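Home | Courses | Student Work | Field Notes | Contact
Search this site... Go

Bovcombe on a Tuesday: what people buy at a street market, and why they keep coming back

Tiago Baptista, project report, second year

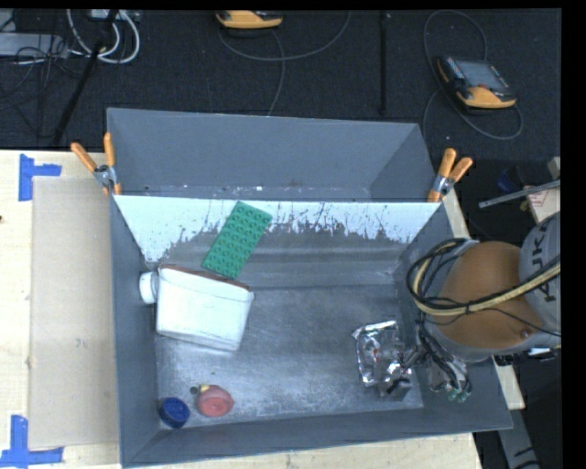 I picked the market for my project mainly out of nosiness. My gran used to drag me round it on Saturdays when I was small, and I wanted to know if it was still the same mix of socks, phone covers and cheese or if it had changed as much as everyone on the bus says it has. The question I handed in was a bit grander than that (something about "patterns of local shopping") but really I wanted to know who goes and what they come home with.

How I did it

I stood near the Torres fruit stall on Tue 12 March with a clipboard and asked people leaving the market if they had a few minutes. I got 35 full answers, and a good many half ones from people whose bus turned up. The form had 4 questions - what did you buy, did you mean to buy it, how did you get here, and how often do you come. I wish I'd left out the third one. Bovcombe has one bus route and one car park, so the answers were dull and I can't do much with them.

I also spent nearly two hours just watching, which I enjoyed far more than the clipboard!

What I found

Fruit and veg won by miles. Bread came next, then what I ended up calling "bits": batteries, buttons, sponges, birthday cards. Most people who bought bits hadn't planned to, and several went a little pink when I asked. The ones who came every week bought less each time and talked much longer, often to the same stallholder. One lady had been buying eggs from the Kumitz van since before it was a van (it was a table, apparently, and before that a pram).

The Stakik bakery stall was the odd one. It had the longest queue all morning but hardly anyone put it down as their reason for coming. I think people treat the buns as a reward for doing the rest of the shopping, but I didn't ask that, so it's a guess.

What went wrong

It rained from eleven and my forms went soggy, so two of them I had to copy out from memory on the bus, and I've marked those in the table. I also only asked people who looked friendly. My tutor spotted this straight away. Next time I'd stop every fifth person whatever their face was doing.

What next

I'm going back in April, on a Saturday, with the same form minus the bus question. I'd like to speak to the stallholders too - they watch all of this every week and must have better ideas about it than I do.

Shares: 2 | Comments: 2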